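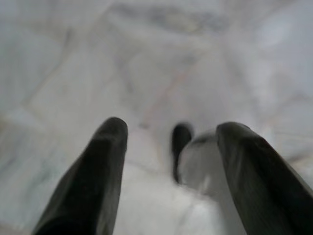 Week 4: small things, close up

Home | Syllabus | Handouts | Contact

Hi all! Before we sort anything, pick one little object and look at it up close (a white rounded thing beside a dark one will do fine). Ask where it lives. If you can't say, it goes in the "visitors" pile.
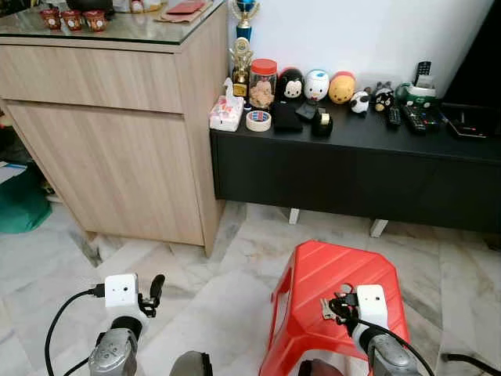

Flat surfaces by the TV are my favorite homework, and I'm giving you 60 minutes for yours. Group by use first. A roll of masking tape and a tape dispenser on one console should be neighbors, and remotes want a spot together. Trophies and plush figures can stay, I love those! Just give them the back row. Rosalba Caputo will collect your sketches.

Related
Handout 3: Drawers
Handout 5: The Entryway

Last updated: 14 December 2022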